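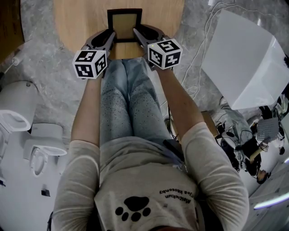
Step 2: Square up the frame

Okay, backing board sorted, now for my favourite bit! Lay your black frame flat on the table and have a good look at all the corners before anything goes in it. Mine came from Pirkholm and one corner had a hairline gap (grr), so I ran a tiny bead of wood glue in and left it overnight.

Work on a wooden table if you've got one, but wipe it down first. Crumbs get under everything and they will scratch a dark finish.

Step 3: Colour the mat

I wanted mine a warm grey, so I used a sample pot of Flivura and a foam roller, 4 thin coats, with a light sand using 300 grit after the second one. Thin coats! I went too thick on my first try and the whole mat curled up like a chip.

Step 4: Put it together

Glass, mat, picture, backing, in that order. Hold the lot snug with one hand on each side while you flip it, then press the tabs down. My friend Oleksandra Horobets tapes the back edges as well, and I've started doing the same to keep the dust out.

Next up is hanging wire.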